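The Good Shelf

My grandmother left me 43 dollars, a potted tree and a view on bowls. The view was that they go in a stack, largest at the bottom, and that a person who does otherwise will die alone in Plasow.

Eduardo Nogueira had never been to Plasow. He moved in with 6 boxes and began, on the first evening, to put my shelf in order.
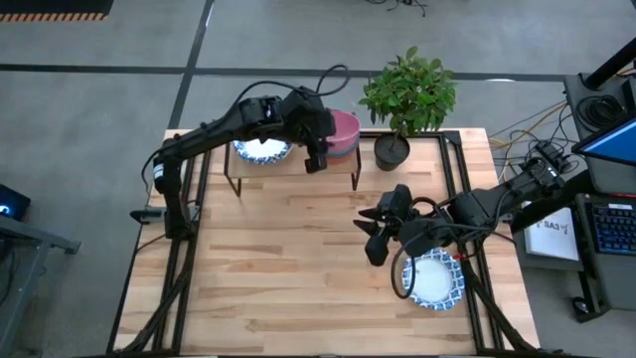

"Bowls on the right," he said. "Plate on the left. It breathes."

I said it was a shelf, and that it had managed in Skulodcombe for 20 years without breathing. He moved the plate a little further left. The tree stayed where it was, which I counted as a victory for my side of the family.

By June we had stopped discussing it and simply took turns. I would come in and find the stack rebuilt by color. He would come in and find it rebuilt by spite. We were very polite at breakfast.

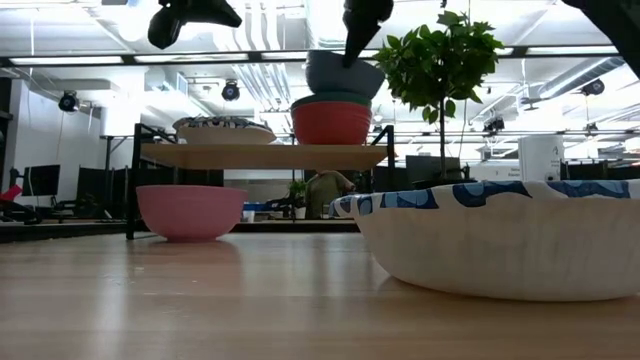
Gray over green over red, with the pink one left out.

"What did the pink one do?" I asked.

"It's resting," said Eduardo.

My grandmother never rested a bowl in her life. I told him so, at some length, and he listened with his head on one side and then asked whether we were having people over or not. We were. The Okafors were driving up from Stokstead, and they are the sort of guests who notice a table — she looks at the plates, he looks under them.

So we put out four of the paper ones with the scalloped blue rims, in a row that was nearly straight.

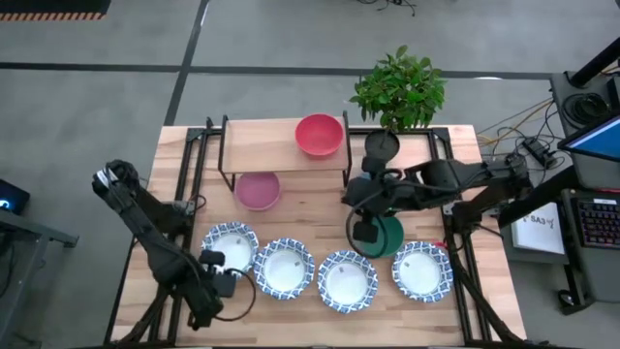
Eduardo wanted the green bowl by the last plate. I wanted it back on the shelf with the red. We stood there for some time, two grown adults, until the bell rang and he went to answer it.

I slid the pink bowl under the shelf, where it could rest properly, and went to take their coats.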